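Flulteo set-up guide, part 3: merging and shrinking your files

If you've followed me through parts 1 and 2 you should have Flulteo installed and your scanner folder linked up. Now for the bit I use most, which is taking a heap of separate scans and turning them into one tidy file that's small enough to email. I do this nearly every evening for our club newsletter, so these are the steps as I do them (Iolo Mostyn checked them on his older laptop and only had one complaint, see step 6).

Before you start

Close any of the files you have open in another program. Flulteo can't merge a file that something else is holding on to, and the message it gives you, "Error 2262", is no help at all! Close the file, press Retry, and off it goes.

Merging

1. Open Flulteo and choose Join Files from the left-hand menu. If you can't see the menu, press the small arrow at the top to unfold it.

2. Drag your files into the list. The free version takes up to 15 at once. You can mix scans, photos and PDFs, but not spreadsheets – those need saving as PDFs first.

3. Put them in order. Drag them up and down, or press Sort by Name if you numbered them when you scanned. I write 01, 02 and so on, with the nought, otherwise page 10 jumps in ahead of page 2 and you only spot it at the printer's.

4. Look for sideways pages. Click the page, press Turn, and check the thumbnail. Turn All does exactly what it says, so do go carefully with that one.

Note: photos are put on A4 with a white border unless you untick Fit to Page. I leave it ticked for letters and take it off for anything with pictures.

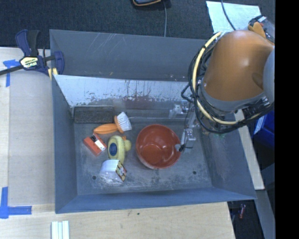
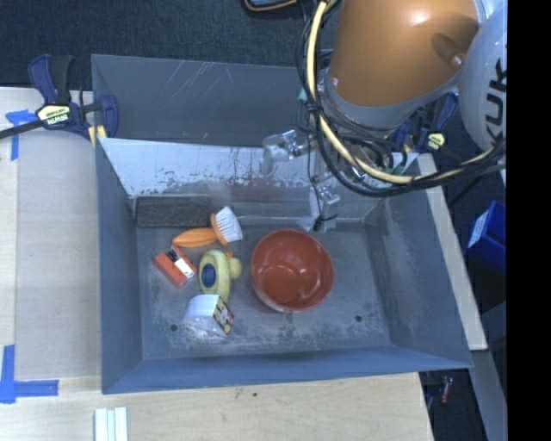
Robot arm with an orange upper section and a metal gripper, reaching into the bin.

5. Press Join. You'll be asked for a name and a folder. Pick a new name! If you type the name of a file that's already there, Flulteo writes over it without asking.

CAUTION: there is no undo after Join. The separate files stay where they were, but a file you've written over is gone unless you have a backup. I lost a whole December issue that way and had to scan it all again.

Making the file smaller

6. With the joined file still open, choose Shrink. There are 3 settings: Light, Medium and Strong. Start with Medium. Iolo's complaint was that Strong made the small print in his tables fuzzy, and he's right, it does. It's fine for plain typed letters.

7. Press Preview and zoom in on the page with the smallest writing. If you can read that, you can read the lot.

8. Save. My last newsletter came down from 19 MB to a size the mail program would take without grumbling, and on screen I couldn't tell the two apart.

Note: shrinking a file that's already been shrunk gains you next to nothing and makes the pictures worse. Go back to the joined file and try a stronger setting on that instead.

If the text can't be searched

Scans are only pictures of words until you run Read Text on them. Do it before you shrink, as it copes much better with sharp letters. Choose the language first (mine was set to German for weeks, which explained some very odd results), then press Read Text and go and put the kettle on. Long files take a while and the progress bar likes to sit still near the end. Leave it alone, it does get there.

Handwriting is hit and miss. Printed capitals come out fairly well, joined-up writing comes out as soup.

Part 4 will cover passwords and filling in forms. Questions in the comments, please, and tell me which version you've got, you'll find it under Help.

7 comments | 22 shares

Related guides
Flulteo set-up guide, part 1: installing and first run
Flulteo set-up guide, part 2: linking a scanner folder
Moving your old files over from Trendent
Tiretti or Flulteo for long documents?
Naming scans so you can find them again, by Imre Balogh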